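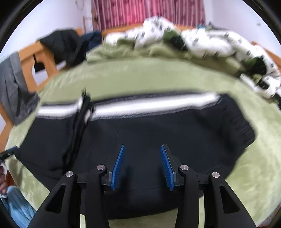 How to Report a Problem With a Ride-Hailing Driver

Most rides end with nothing worth remembering. If yours didn't, a report made the same day gets a better answer than one made a week later. The steps below use the Vesten app, but the menus in Omadlow are close to the same.

Before you start

If you are still in the car and feel unsafe, call 911 first. The app has an emergency button under the shield icon, and it shows your location and the license plate so you can read them to the dispatcher. Ask to be let out somewhere busy and well lit, such as a gas station.

Step 1. Save the trip details

Open Trips, tap the ride, and take a screenshot of the whole page. You want the driver's first name, the plate, the route map and the fare. Ride numbers are at the bottom in small gray type.

Step 2. Write down what happened

Keep it short and in order. Include what was said, where the car was at the time, and anyone else who was present. The report box holds 2965 characters, so write it in a notes app first and paste it in.

Step 3. File the report

Tap Help, then Safety, then Report a Driver. Pick the closest category. Do not use the star rating for this, as comments left there go to a different team.

Step 4. Ask not to be matched again

Check the box marked Do Not Pair. It takes effect right away, even while the report is open.

Step 5. Follow up

You should get a case number by email. If seven days go by without a reply, answer that email and ask for a supervisor. For threats, touching or a driver who refused to stop, file a police report too and add its number to your case.

Refunds are handled separately, under Help, then Fare Review.

Written by Barış Ersoy. Menu names checked 1 Nov 2022.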